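The open day at Altano started with a power cord. It was attached to an old-style video deck, and the deck was on a table, and the table existed only inside a computer. Two robot arms were set to work on it while a room full of visitors watched on a wall screen.

Altano makes training software for robots that handle household and repair-shop objects. The company opened its doors on 12th February to customers, students and a few of us who write about this kind of work. The main item on the program was Potero, the simulator its engineers have been building to let two-armed robots practice on electronics before they are allowed near the real thing.
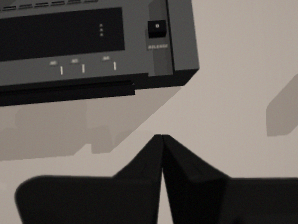
By Shuzhen Xiong
Features | Robotics and Work

I had expected a showroom with machines in it. Altano's office is mostly desks. The hardware is kept at Kellska, a partner firm that runs the physical test cells, and what visitors get at Altano is the software side: screens, a row of workstations and a kitchen with good coffee.

The guide for our group was an engineer on the Potero team. She skipped the slides and put up the camera views right away. A camera close to a gripper shows its two black fingers and whatever lies past them, and not much else. At one point the fingers were closed at the tips over bare tabletop, with the front of a gray device beside them. You could make out a black control with what looked like the word RELEASE under it. The lettering was fuzzy, and a student asked if that was a fault.

She said no, the blur is left in. Cameras on real arms are small and they produce soft pictures, and a robot that has only trained on sharp labels tends to do badly when it meets a soft one. The grain is there for the same purpose.

Each practice run in Potero is called a session and lasts up to 90 seconds. The library for this kind of table had 600 sessions in it last July. On the day of our visit the figure on the wall screen was 2339. Some of them are good. Plenty are not, and the team keeps a share of the poor ones so that the software has something to compare against.

Shadows took up more of the talk than I would have guessed. From a gripper's own camera, the tabletop can be covered with overlapping dark shapes thrown by the arms and the frame. A person looks past them without trying. Software may treat the edge of a shadow as the edge of an object and reach for it. Potero lets the team move the lights between sessions, so the same table can be plain in one and crossed with hard-edged bands in the next.
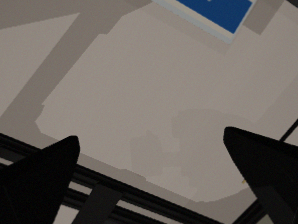 What the visitors tried

After the talk we were allowed to drive. Altano had set up a workstation with a pair of hand controllers, one for each arm, and a screen split between the room view and the two gripper views. Visitors took turns. The task was to bring one gripper up to the deck without knocking it, then back off to an open position over the table.

It is harder than it sounds. The room view tells you where the arms are but gives a poor sense of height. The gripper views are good for height and bad for everything else, and when you look from one to the other you lose your place. I steered into the front of the deck twice. A man from a repair business called Xu managed it on his first go, and said he spends his days with his hands inside machines he can't see into.

The room itself is simple, with a marble checkerboard floor, plain walls and a square table inside a black metal frame. One arm hangs over the back of the table and the other comes in from the front. Our guide said people often ask about the floor. A busy pattern is a cheap way to find out if the software is watching the table or getting pulled away by the background.

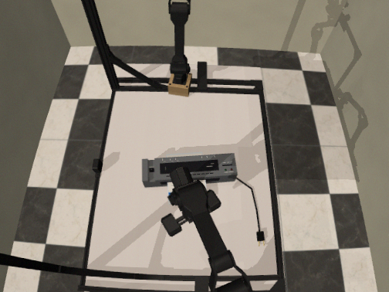
My second turn went better. I had been told to pick one view and stay with it until the gripper was close, and that worked for me. The controllers have a slight lag, which the team keeps in on purpose to match the arms at Kellska. You move, wait a moment, then see what you did.

Cords were the subject of most of the questions afterward. A hard object keeps its shape when it is pushed. A cord bends, rolls and catches on things, and working all that out takes computer time. Altano ran 49 versions of its cord model before settling on the present one - and the guide said they would be changing it again before summer.

Several people in the group run small shops and wanted to know what this meant for them. They stayed around the workstation well past the end of the program, and I wrote down the question that came up most.
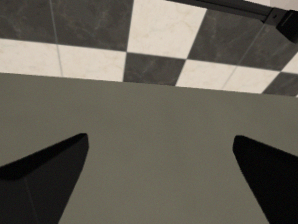
Can a robot trained this way go straight to work on a real bench?

Altano's position is that it needs a further round of practice on the physical arms first. The simulator covers the early part of the training, when the robot makes most of its mistakes and would otherwise be breaking equipment. After that the software is moved to a test cell at Kellska, where staff run it slowly on real devices and send the results back. The team then adjusts Potero wherever the two don't match, and the next open day is meant to show some of that side of the work.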